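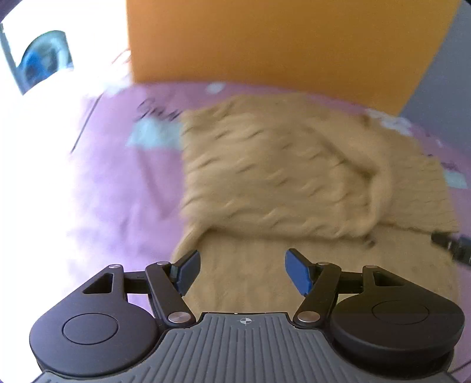

17/08/2020

Shrinkage test, undyed cotton twill, Toft batch. Continued from Ea's pages.

Cut 6 squares on grain from the Listdale roll, 316 mm a side, edges overlocked. Marked warp with a single stitch in the corner, since pen came off last time. Conditioned overnight on the rack before measuring.

Wash at 40, normal spin, line dried. Gudden powder at half dose. No softener.

Warp shrinkage after the first wash came out at 5 percent on all squares but one. Square 4 is skewed and I don't trust it. Probably cut off grain. Leave it in the set but keep it out of the mean.

Weft hardly moved. Arnar Nørgaard had the same on the Trurko cloth, so the loom tension may be the cause and the finish has little to do with it. Ask him for his raw readings, the summary sheet only gives means.

Steel rule is worn at the zero end. Measure from the 20 mm mark and subtract. Ea Blöndal, please check whether your earlier readings were taken from the end. If so they need redoing.

To do:
second and third wash, same settings
recut square 4
press one square before measuring and compare
order more overlock thread, white

Washer filter cleaned after the run. Lint bag weighed, value in the back of the book.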